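Flusier Street Tenants' Newsletter
6 February 2024

Paper or cloth? What we learned about kitchen waste in our building
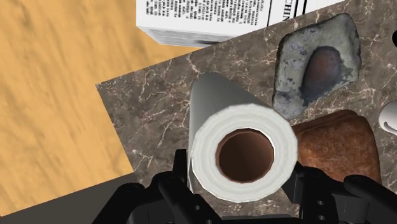

Why we looked at this

In September the city changed the rules for the brown bins, and since then many neighbors ask me what may go inside and what may not. The question I hear most is about paper towels. I did not know the answer well, so I called the Hurnton sorting station and spoke with a very patient lady there. I also kept a notebook in my own kitchen for 12 weeks, and I want to share what I wrote down.

What goes in the brown bin

Used paper towels can go in the brown bin if they have only food or water on them. Coffee, soup, fruit juice, a little cooking oil – all this is fine. The cardboard tube from the inside goes with the cardboard, in the blue container near the gate. If the tube is dirty, tear it in pieces and put it in the brown bin.

Paper towels with window cleaner, bleach, paint or shoe polish must go in the gray bin. The same for any towel you used after the cat or the dog. I was doing this wrong for a long time, and I think I was not the only one on my floor.

Wet wipes are a different thing. They look like paper but most of them have plastic in them. Gray bin always, and please never in the toilet. The pipe on the Sison side of the house was blocked again before the holidays, and the plumber's bill was 165 dollars, paid from the common fund.

My twelve weeks with cloths

I live with my husband and two sons, so we are 4 at the table and there is always something spilled. Before, I bought paper towels every time I went to the store, without thinking. For my small test I cut two old bath towels and one bed sheet into squares and put them in the drawer where the paper had been. The paper I moved to the top shelf in the hallway. This helped more than anything, as it is annoying to go to the hallway when milk is running to the floor.

The bed sheet was a mistake. It is smooth and it only pushes the water around. The bath towels were very good, but they must be hemmed or they lose threads in the washing machine. My neighbor lent me her sewing machine and I did the hems in one evening, not beautiful but strong.

We wash the cloths together with the bed linen, at a high temperature. Between washes they hang on the side of the bucket to dry. In the first week I put them wet in a closed bag, and I will not describe the smell.

For frying fish or cleaning a greasy pan we still use paper. I do not want this fat in my washing machine. By the end of the test we had saved roughly 77 dollars, mostly on towels and napkins.

Cloth swap at the Jilness room

If you have old towels you do not need, please bring them washed to the Jilness room on the ground floor. There is a box with a green label beside the radiator. Scissors and a sewing machine will be on the table, and everybody may take home as many squares as they can use. Please no fleece and no sports shirts, they do not take water.

I also have printed copies of the sorting list in large letters. If you want one for your kitchen, leave a note in my mailbox, second row, with your apartment number.

Ivana Yáñez, third floor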